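Getolora Winter Clothing Bank
Progress report to the Tesfamariam Fund, second half-year

1. Where we are

The grant has now paid for two terms of the mending and knitting sessions and for the opening of the second collection point, at the Drastent library. Both collection points take in clothing four mornings a week. Since June we have passed on over 50 bags to families referred by schools and the health center. Demand for children's sizes is still higher than what comes in.

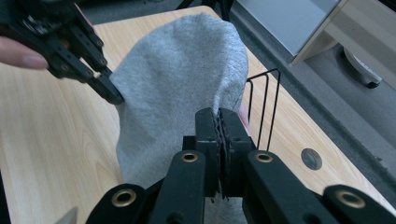 Socks and underlayers remain our weak spot. People donate coats readily, but small soft items tend to arrive worn through, and we can't give those out. Anything in a thick, fuzzy fabric like the light gray piece in the photo is sorted into the warm layers bin, which is the first to run low when the weather turns. We have asked the Fund's office whether the materials line can be used to buy new socks, and would like an answer before the next order goes in.

2. Knitting sessions

The evening group has grown to 20 regulars and we have had to borrow chairs from the library. The morning group is smaller and mostly older. Both groups work from the same three patterns - a plain hat, a cabled hat and a pair of mittens. The mittens are slow and few get finished. We plan to drop them next term and offer a simple scarf instead. Yarn costs were under budget after Uvia agreed to sell us end-of-line stock by the box.

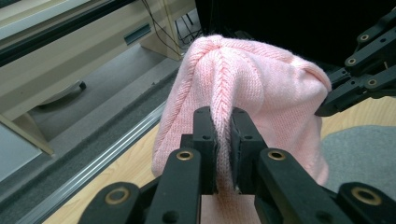 3. Problems and changes

The dryer at Getolora broke down and was out of use for several weeks, so washing was moved to Drastent. This meant extra trips and pushed the transport line over by 40 dollars. The repair was covered from reserves. Storage is also tight. We are looking at shelving for the back hallway, subject to the landlord's consent.

4. Next period

We will keep both collection points open through the winter and run a third term of sessions. A revised budget is attached, with transport raised and tools lowered. 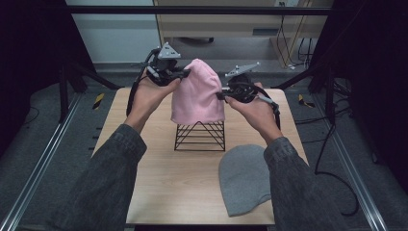 Pink knit beanie on a black wire stand.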